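How to wrap your hands for bag work

These steps cover a standard wrap for heavy bag and pad training with 12 or 16 oz gloves. They do not cover competition wrapping with gauze and tape, where the rules differ between governing bodies. The text was last checked by Rocío Robles at the Rellgate gym on Sun 18 November.

What you need

One pair of elasticated wraps, 4.5 metres long and 5 cm wide. Shorter wraps will not leave enough length for the knuckles on an adult hand. Wash before first use.

Starting position

Spread the fingers as wide as they will go and keep the wrist straight. Put the loop over the thumb and take the wrap across the back of the hand. Keep the fingers spread until the wrap is closed.

Wrist

Pass the wrap round the wrist three times, moving slightly up the forearm with each turn. Overlap each turn by half its width. The tension should be firm and even.

Knuckles

Bring the wrap diagonally over the back of the hand and go round the knuckles three times. Make a fist after the second turn. If the wrap pulls tight across the palm, unwind to the wrist and start the knuckles again with less tension.
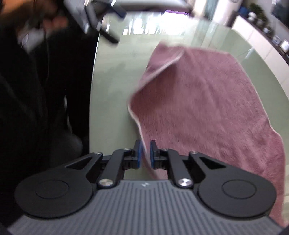 How tight should the wrap be?

Tight enough that it does not slide when you open and close the hand ten times. If the fingertips tingle or change colour, take it off and rewrap.

Fingers and thumb

From the wrist, take the wrap between the little and ring fingers and back to the wrist. Repeat for the next two gaps. Go once round the thumb, then return to the wrist from the palm side.

Finishing

Use the remaining length for one more pass over the knuckles and end at the wrist. Close the fastener flat on the outer side, where it will not catch the glove lining.

Checking

Throw 200 light punches on the bag, then remove one glove. The knuckle layer should still cover all four knuckles. If it has moved towards the fingers, add a turn at the wrist next time and drop one at the knuckles.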